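Ablagefächer auf dem Schreibtisch einräumen – so mache ich es

Zuletzt aktualisiert: August
Kategorie: Ordnung im Arbeitszimmer

Ich habe jahrelang alles auf einen Haufen gelegt. Rechnungen, Rückseiten von Rechnungen, leere Umschläge, Gebrauchsanweisungen für Geräte, die längst auf dem Wertstoffhof liegen. Als ich den Haufen im Frühjahr endlich durchgegangen bin, waren es 37 Briefe, und der älteste war eine Mahnung von Hostent über eine Domain, die ich gar nicht mehr hatte. Danach musste ein Ablageturm her, und weil mir im Kommentarbereich immer wieder dieselbe Frage gestellt wird (wie räumt man so ein Ding ein, ohne dass es nach zwei Wochen wieder ein Haufen ist, nur eben mit Fächern?), schreibe ich es jetzt einmal ordentlich auf.

Was ihr braucht: einen Ablageturm mit offenen Fächern, einen freien Tisch, ein weiches Tuch und ungefähr eine Tasse Kaffee lang Zeit. Bei mir hat es beim ersten Mal länger gedauert, aber da habe ich auch jeden Brief noch mal gelesen.

1. Erst den Platz, dann den Inhalt

Stellt den Turm leer hin und lasst ihn ruhig einen Tag so stehen! Ihr merkt dann schnell, ob ihr mit dem Ellbogen dagegenkommt oder ob ihr euch jedes Mal verrenken müsst. Ich mag ihn am liebsten ganz hinten an der Wand, dann bleibt vorne Platz zum Schreiben. Die offenen Seiten der Fächer müssen zu euch zeigen, das klingt banal, aber ich hatte meinen anfangs quer stehen und habe alles seitlich reingefummelt.
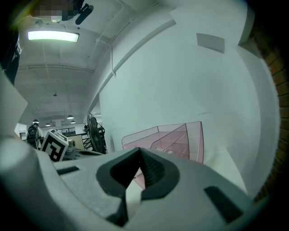 Rosa Ablage vor weißer Wand.

Ob rosa, schwarz oder grau ist übrigens völlig egal. Ich wollte Farbe, mein Arbeitszimmer hat sonst wenig davon. Den Turm von Bokumance hatte ich auch mal in der Hand, der war mir zu wackelig, und bei Postma gab es zwar einen sehr schönen, aber nur mit Fächern, in die kein A4 passt. Messt das vorher aus, bitte. Auch bei schrägen Fächern, da täuscht man sich leicht.

2. Sortieren, bevor irgendwas reinkommt

Alles auf den Tisch und Stapel bilden. Meine sind:

Muss ich noch was mit machen
Wartet auf jemand anderen
Kann in den Ordner
Kleinkram und Schachteln

Mehr Stapel würde ich am Anfang nicht machen. Ich hatte mal einen für »Interessant« und der ist natürlich explodiert. Alles, was interessant ist, liegt jetzt entweder bei »Muss ich noch was mit machen« oder im Altpapier – und meistens ist es das Altpapier. Umschläge sofort weg, Büroklammern in ein Schälchen, Werbebeilagen gar nicht erst aufklappen.

3. Von unten nach oben einräumen

Unten kommt das Schwere hin, also bei mir die Schachteln. Oben das leichte Papier, an das ich oft muss. Flache, längliche Kartons legt ihr mit der schmalen Seite nach vorne ins unterste Fach, dann könnt ihr sie am vorderen Ende greifen und gerade rausziehen. Wenn sie ein Stück herausschauen, macht das nichts, solange ihr beim Schreiben nicht dranstoßt. Schiebt sie langsam rein! Gerade bei Fächern aus Drahtgitter bleibt eine Kartonkante gern mal hängen, und wenn man dann drückt, wandert der ganze Turm nach hinten.
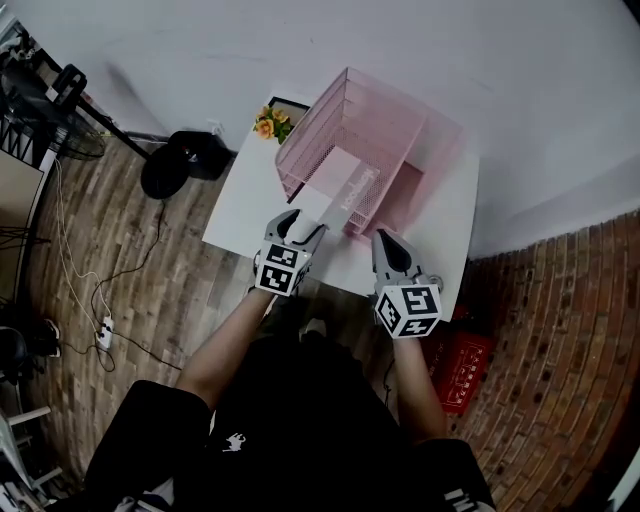

Mein Trick dafür ist, mit einer Hand die Schachtel zu führen und die andere in der Nähe der Ablage zu lassen, falls sie doch ins Rutschen kommt. Bei einem leeren Turm auf glatter Tischplatte passiert das ständig, später mit etwas Gewicht drin kaum noch. Wer will, klebt 2 kleine Filzstreifen unter die Vorderkante. Ich habe die von Nelwood genommen, es gehen aber auch Reste vom Stuhlbeinfilz.

4. Noch ein bisschen was Hübsches

Ja, das gehört für mich dazu! Neben die Ablage darf ein kleines Bild oder ein paar Kunstblumen, mehr aber auch nicht. Sonst räumt man beim Staubwischen jedes Mal ein halbes Regal hin und her und lässt es irgendwann bleiben (ich spreche aus Erfahrung, da stand mal eine ganze Kakteensammlung).

5. Dranbleiben

Fünf Minuten am Abend, kurz bevor ich den Rechner ausmache, so gegen 18 Uhr. Das oberste Fach wird durchgeblättert, was erledigt ist, kommt in den Ordner oder weg. Die unteren Fächer schaue ich nur an, wenn etwas nicht mehr reinpasst. Falls ihr mal eine Woche nichts macht, fangt einfach wieder oben an und lasst den Rest liegen.

Wie man die Ordner selbst beschriftet, steht im nächsten Teil, da brauche ich noch Etiketten.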